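10/8/24, Geller bench, kitchen rig

Ran the basket clearing task for 55 minutes. Trandel build unchanged from last time. Set-up is still slow, and the person on shift now spends more time on resets than on moving things by hand. 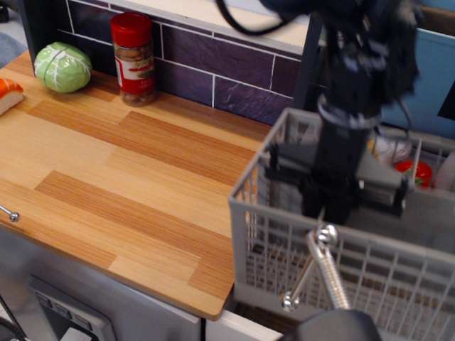 Orero want one operator per 2 cells by the end of August. I'd say fine for watching, too thin for resets. The evening lot asked who gets called when both stop together. No answer yet.

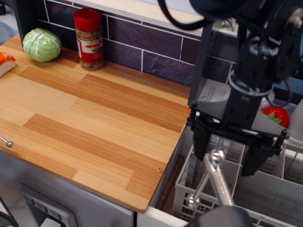
Log stands at 149 runs. Handover note needs a line for stops and who cleared them. Huamán sheet has no column for it, will add one. Next block is 90 minutes, same layout.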